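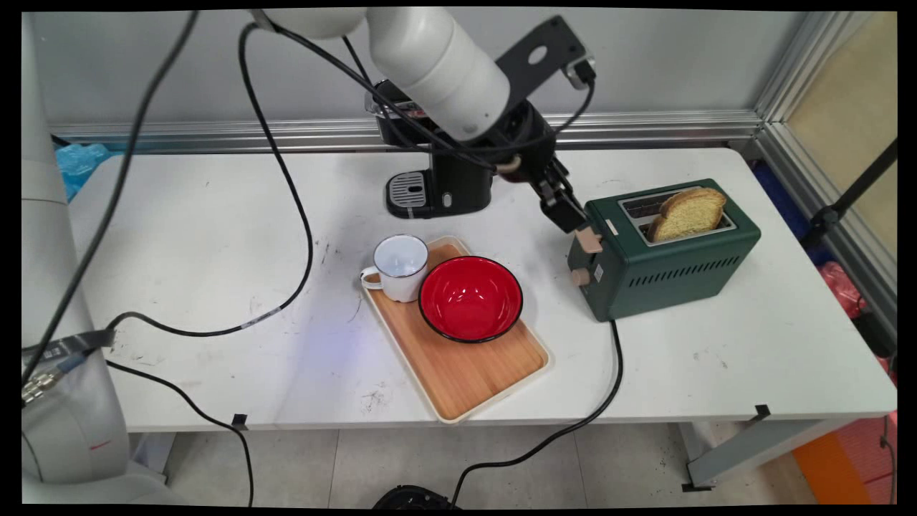
Page last changed: 04/07/2022

Breakfast corner at Montoya gets its own table and a new power rule

The breakfast things on the ground floor at Montoya have been moved off the kitchen worktop and on to a white folding table. The change was requested by Rocío Henao, who looks after the shared rooms, after repeated complaints that the worktop could not be used for preparing food before ten in the morning.

The table holds a dark green two-slot toaster on the right and a black and silver coffee machine towards the back. A light wooden tray with a cream-coloured rim takes the middle, for crockery in use. A white enamel mug and a red bowl with a black outside were on it for the first morning. The remaining crockery stays in the kitchen cupboard and should be fetched as needed.

The toaster is worked by a beige lever on the front, with a round knob of the same colour below it for the browning level. Users of the old toaster will notice that the new scale runs higher. Duván Urrego, who tested the settings with sliced white bread, recommends starting at the second mark and going up from there. Thicker slices need one mark more. Bread with cheese, butter or any other topping must not go into the slots. A grill is available in the kitchen for that purpose.

The toaster and the coffee machine may be used at the same time, but no third appliance is to be connected at the table. The circuit on that side of the building also serves the corridor heaters and tripped twice during the spring when a kettle was added. The kettle therefore remains in the kitchen. Extension leads brought from home will be removed and left at the front desk.

The toaster's cord hangs over the front edge of the table and runs across the floor. People carrying hot drinks are asked to approach from the side. Gilberto Condori has ordered a cord cover from Dralto, the building's usual supplier, and expects to fit it in August. A rear socket was considered and priced at 600, including making good the wall, and was turned down for this year. The question will come up again with the next electrical inspection.

Cleaning is arranged as follows. The crumb tray is emptied at the end of each morning by whoever is on the kitchen rota. The toaster is unplugged first and left to cool. The outside is wiped with a damp cloth, taking care to keep water out of the ventilation slots in the side. The silver grated drip tray of the coffee machine is lifted out, rinsed and dried before it goes back. Descaling is done by Khairul Tuhumury on the first working day of the month -- the machine is out of use for that morning.

The folding table itself was taken from the store room, where it had been kept for open days. Its stated load limit is 66 kg, well above the weight of what stands on it, but it is not to be sat on or used as a step. The leg locks should be checked whenever the table has been shifted. Anyone needing it for another event should write to Ona Toom, who keeps the furniture list and will find a replacement of the same height.

Bread is still bought jointly. The contribution stays at 50 cents a morning, paid into the tin by the bread bin, and covers bread, butter and jam. Coffee is charged separately as before. At the last count 23 people had put their names down, over half of them from the Plustberg side of the building, and the order with the bakery in Ornville has been raised to match. Names can be added or taken off the sheet until the evening before. Loaves left at the end of the week are sliced and put in the freezer, second drawer, and may be toasted from frozen at one mark above the usual setting.

The kitchen worktop is now free for preparing food at all hours. Chopping boards have been moved to the space where the old toaster stood. The old toaster still works on one side only and will go for recycling with the next collection, unless someone wants it for parts. Requests go to Rocío Henao, as do reports of faults at the new table.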